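Irker Project: Interim Progress Report
Prepared for the Ferri program office, Oct 21, 2024
Principal investigator: Ginevra Cocco

1. Status
Work on simulated two-arm manipulation is on schedule. The simulation environment was delivered in May, and training of the baseline policy is complete.

2. Method
Policies are trained only on simulated kitchen tasks. Each task is replayed with changes in object position, lighting and camera angle. The current set holds 1,766 episodes across 7 tasks, checked by Daryna Kushnir and Ermanno Fontana before release to the Inditz team.

3. Results to date
The baseline policy was evaluated over 500 simulated trials. Success rose by 26 percentage points once object positions were varied during training. Most remaining failures occur when an item lies close to a tray wall — the hand has little room to close. The produce task, which pairs a gripper on the left arm with a multi-fingered hand on the right, is now used as the standard test for this problem.

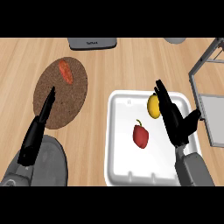
4. Next period
Isla MacKinnon will lead the transfer of the policy to the physical arms at the Irley site. Gianni Morelli will revise the contact model for the hand. No change to the approved budget is requested.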